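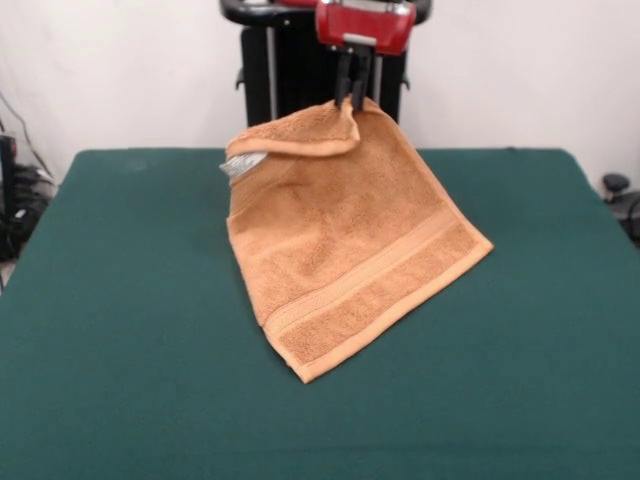 An orange terry towel with a woven band near the hem.

When I called Ming-te Su for the first time, he asked me to call again after lunch, because he was hanging towels. I thought it was a polite excuse. Later I understood that in a guest house with 10 rooms this is a real appointment in the day, and it can't be moved if the sun is out.

Su runs Kan, a small guest house at the edge of Mullum, where the road starts to climb. He bought the building seven years ago from a couple who wanted to live closer to their grandchildren. Before that he worked in a hotel of 298 rooms, first in the laundry and then at the front desk.

"In the big hotel I never saw a guest and his towel on the same day," he says. "In the laundry you have only towels. At the desk you have only guests. I wanted to see both."

We sit in the kitchen, which is also the office and, in winter, the breakfast room. There is a pot of tea between us and a radio that he turns down but not off. I ask him what was the hardest thing at the beginning, and I expect to hear about money. He thinks for a long time.

"Breakfast," he says. "I made too much. I was afraid that somebody would be hungry. The first June I threw away so much bread that I was ashamed to meet the baker."

Now he asks every guest in the evening what they want to eat, and he writes it in a school notebook. He has kept all the notebooks. He shows me one page where a family ordered only boiled eggs for seven mornings. The bread comes from Zistotden, the bakery down the hill, and the jam he cooks himself, mostly plum.

The rooms at Kan have no television. I ask if people complain about it.

"Some do, on the first evening. I tell them I have a cupboard with games and 300 books, and half of the books are bad. They like to hear that. Then they go and look for the bad ones."

He didn't choose all the books. Many were left by guests, and he has a rule that a book left in a room stays in the house. The same rule doesn't work with phone chargers, he adds, which he has to send back by mail almost every week.

I want to know about the colors, too, because every room has its own. The doors, the blankets and the towels match, so that nobody takes the wrong towel from the line. It was the idea of his sister, who painted the doors during one wet spring. The orange room is the smallest, under the roof, and it is booked before the others.

"It has the worst shower," says Su. "I tell people this on the telephone. They take it anyway. The window looks to the east and you hear the river, so maybe they forgive the shower."

Two years ago a booking company called Flaromico offered to take Kan into its list. He read the contract twice and said no. They wanted the guests to open the door with a code, at any hour – and he wanted to be there when people arrive.

"If I don't meet them, what do I do here? I wash and I cook. This I can do alone at home."

I ask how long he can continue like this, with one helper in the summer and none in the winter. He doesn't like the question so much. His knees are not good, he says, and the stairs are steep. He is thinking of closing two rooms on the top floor, but not the orange one.

Then the dryer in the hallway makes its noise, and he gets up. Kan is closed in January and opens again when the road is clear. Bookings are by telephone only, preferably after lunch.

12/12/2024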